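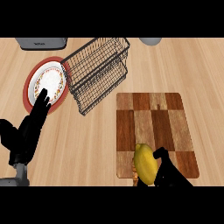

淡色の木製天板。木目は斜め方向、表面にわずかな光沢。

# Voltine 木部用浸透性オイル(クリア・半艶)

屋内の木製天板、棚板、カウンター向けの一液型オイル。植物油を主成分とし、木部に浸透して硬化する。厚い塗膜はつくらない。ウレタン塗装やラッカー塗装の上からは施工できない。

製造元:Rerar
品番:Voltine クリア・半艶
価格:3,292円(税込、393 mL缶)

## 仕様

| 項目 | 内容 |
|---|---|
| 内容量 | 393 mL(標準缶)、100 mL(小缶) |
| 主成分 | 亜麻仁油、桐油、植物ワックス、乾燥剤 |
| 外観 | 淡黄色の液体 |
| 仕上がり | 半艶 |
| 塗布面積 | 標準缶1本で13 m²(1回塗り、平滑な広葉樹) |
| 塗り重ね間隔 | 一晩 |
| 完全硬化 | 2週間 |
| 施工温度 | 10〜30 °C |
| 希釈 | 不要 |
| 用具の洗浄 | 塗料用うすめ液 |

塗布面積は1回塗りの値である。2回目は吸い込みが減るため使用量も下がるが、発注時は1回目と同量で計算する。針葉樹、切断面、道管の大きい樹種では使用量が増える。

## 色と艶

クリアは無着色だが、塗布すると木地は濡れ色になる。メープル、バーチ、アッシュなどの淡色材では黄みがわずかに加わり、木目の濃淡が強くなる。ウォルナットやチークでは色の変化よりも明度の低下が目立つ。

艶は拭き取りの程度で変わる。強く拭き取ると艶は下がり、拭き残しがあるとその部分だけ艶が上がる。天板では照明の反射が斜めに入り、この差が見えやすい。拭き取りの最後は木目方向にそろえること。

同一樹種でも板ごとに吸い込みが異なる。必ず天板裏面か端材で試し塗りを行い、乾燥後の色で判断する。小缶は試し塗りと補修に使う。

## 下地

1. 旧塗膜はすべて除去する。オイル仕上げの旧面は、汚れとワックス分を落とせばそのまま塗り重ねできる。
2. 研磨は#120、#180、#240の順。#320以上では浸透が不足し、表面にべたつきが残ることがある。
3. 粉塵を吸引し、固く絞った布で拭き、完全に乾かす。
4. 水拭き後に毛羽が立った場合は#240で軽く当て直す。

木材の含水率は12 %以下とする。搬入直後の材は施工場所で養生してから塗布する。

## 塗布

缶は振らず、棒で底からよくかき混ぜる。沈殿したワックス分が残ったまま使うと、缶の前半と後半で艶が変わる。

刷毛または布で薄く均一に塗り広げ、15分置いて余剰分を拭き取る。吸い込みの速い部分には、この間に塗り足してよい。一晩乾燥させ、#400で軽く研磨し、粉を除いて2回目を塗る。天板は2回塗りを標準とする。木口のみ3回塗りとする。

反りを抑えるため、表面だけでなく裏面にも最低1回塗布する。脚を外せない場合は、裏面、側面、表面の順に作業する。

## 硬化までの使用制限

- 翌日から軽い物を置ける。引きずらないこと。
- 1週間は水拭きをしない。こぼれた水はすぐに拭き取る。
- 2週間はテーブルクロス、ゴム脚の器具、樹脂マットを置かない。
- 加熱調理器具の直下には、硬化後も断熱マットを敷く。

低温または高湿度の環境では硬化が遅れる。表面を指で押して跡が残る間は、上記の期間を過ぎても制限を続ける。

## 耐性

硬化後の塗面について、社内試験の結果を示す。試験体はバーチ無垢材、2回塗り。担当は技術課のLeire Carrasco。

| 試験物 | 接触時間 | 結果 |
|---|---|---|
| 水 | 1時間 | 変化なし |
| コーヒー | 30分 | 変化なし |
| 食用油 | 1時間 | 変化なし |
| 赤ワイン | 30分 | 輪郭が薄く残る |
| 食酢 | 30分 | 艶引けあり |
| 消毒用エタノール | 5分 | 白化、再塗布で回復 |

釉薬のかかっていない高台や金属製の底は、引きずると線傷の原因になる。

## 手入れと補修

日常の手入れは乾拭き、または固く絞った布での水拭き。アルカリ性洗剤、メラミンスポンジ、スチームクリーナーは使用しない。水をはじかなくなったら、清掃後に薄く1回塗り重ねる。

輪染みと浅い傷は、#240で木目方向に部分研磨し、小缶から布に少量取って擦り込む。周囲との境目は布に残った分でぼかす。深い打ち傷は、研磨の前に湿らせた布とアイロンで木繊維を戻しておく。

## 安全上の注意

**使用後の布は自然発火のおそれがある。** オイルの染みた布、研磨粉、スポンジは、直ちに水に浸し、密閉できる金属容器に入れて自治体の規定に従い廃棄する。丸めたまま放置しない。

換気のよい場所で使用し、火気を避ける。皮膚に付いた場合は石けんで洗い流す。目に入った場合は流水で洗い、医師の診察を受ける。まな板など、刃物を当てて食品を直接切る面には使用しない。

## 保管

直射日光を避け、5〜35 °Cで立てて保管する。開栓後は缶の縁を拭いてから蓋を閉める。残量が少ないと表面に皮が張りやすいため、小さい容器へ移す。張った皮は取り除き、残りを濾して使用できる。ゲル状になったものは使用不可。

## 関連品

- Likerari 拭き取り布(綿、毛羽の出にくい織り)
- Esteban 平刷毛(油性用)
- Voltine 艶消し(クリアと混合可、混合後は当日中に使用)

技術的な問い合わせはUnai Arandaまで。樹種、既存塗装の有無、施工面積を明記のこと。水曜日は電話受付を行わない。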